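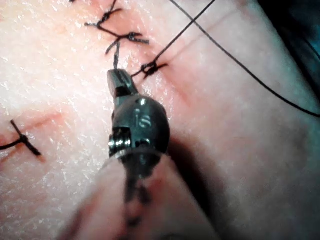
**Notes, Udness afternoon session, 45 min slot. Mine is the second half, after Mafalda.**

Start with the number on the Pasico poster: 300 suturing demonstrations. Pause. Ask the room 300 of what. Whole wounds? Single knots? Every time a needle was picked up?

- Bergþóra Bisgaard asked me that in December and I gave her a poor answer. Own up to it.
- We cut our recordings by hand. Two people, same rules, and they still put the start of a knot in different places.
- Say plainly: I don't trust a count until I've seen the cutting rules.

Then the thread. Slow down for this bit.

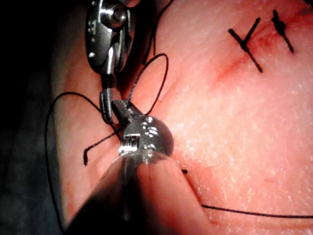 *Wrist view: the two tips close together, thread on several sides of them.*

- Which strand matters? A surgeon knows. The model gets pixels and arm positions, and we hope.
- Labels say "loop" or "pull". Nothing in them for a loose tail.
- Loureiro's group claims the wrist views sort this out. I'd like to see that on a pad they didn't train on.

Second worry: one pad, a handful of skilled hands. All our examples look alike. Julto wants 7 operators next round. Better, still thin. I'd also keep the bad attempts, which at present get thrown away before anyone logs them.
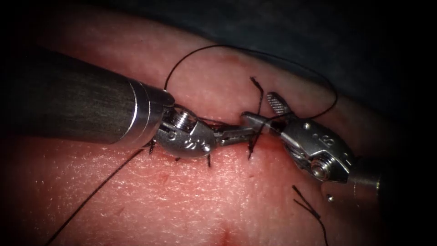 *Fixed view: left jaws closed, right jaws open, big loop over both.*

Ask: from this view alone, who'd say what comes next? Take 2 guesses from the floor, don't answer.

If short of time, skip the cost slide. Leave the cutting rules up during questions and hand back to Mafalda Amaral.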